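Print this page | E-mail this page

Reading time: 3 min

Sat 17 August

Woke at five to the sound of the refrigerator giving a speech. It is a Vakard, and it came with the apartment, and for eleven months it has hummed like a polite guest. Now it knocks. I lay there composing a letter to the landlord and got as far as "Dear Sir, your appliance" before falling asleep again.

The main business of the day was the choir. We sing in Hollville three weeks from now and we still can't agree on the Cozma piece, the one in which the altos hold a single note for what feels like a school year. I am an alto. I have had time to form opinions about that note. It is an F, it sits in the exact part of my voice where nothing good lives, and by the second page I am thinking about groceries.

Rehearsal was at ten. The hall was hot and smelled of floor polish. We did the warm-up where you pretend to be a siren, then the one where you pretend to be a bee, and then we did the Cozma from the top and it fell apart at bar 127, as it did last week and the week before. The tenors looked at the ceiling. The basses, who had come in early, looked pleased with themselves.

My folder has been shedding pages since February and the whole last section went under the piano. I own tape, a hole punch and a good many paper clips. What I wanted was a staple.
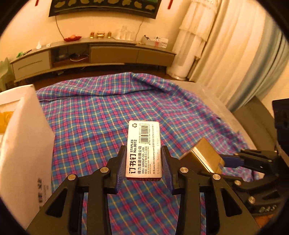

Grigore Sima thinks we should cut the repeat, and he said so in front of everyone: if we lose it on the first pass, why on earth would we go back and lose it again? There was a silence. Somebody in the sopranos clapped once.

I hate to side with a bass, but he's right. The repeat adds 3 minutes to a piece that is already long enough to need a sandwich. Our conductor said she would think about it, in the voice my mother used for the word "pony," and then we had a break and ate someone's lemon cake, a bit dry, two slices.

After the break we were better. I don't know why. We took it slower and she made the altos stand in the middle, so that for once I could hear the sopranos coming and brace for them. We got past 127. We got all the way to the last chord, which was flat, but we were flat together, and there is some comfort in company.

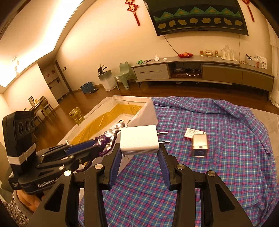 Bus home took forever. I went over the words in my head and found I know the first verse, the third verse, and a second verse that is mostly vowels. Must write it out by hand tonight. I have said this every Saturday since we started.

Supper was eggs. Called my sister, who asked if the concert was the kind where you have to stay for the second half. I told her there are 110 seats and that I would be able to see hers from the risers. She says she'll come if the parking is free.

The Vakard has started again. It's a little under an F.

Print | E-mail

Recent entries
The Pudier songbook, or how I lost a weekend
New shoes for the risers
Page 324 and other places I have cried
What the sopranos said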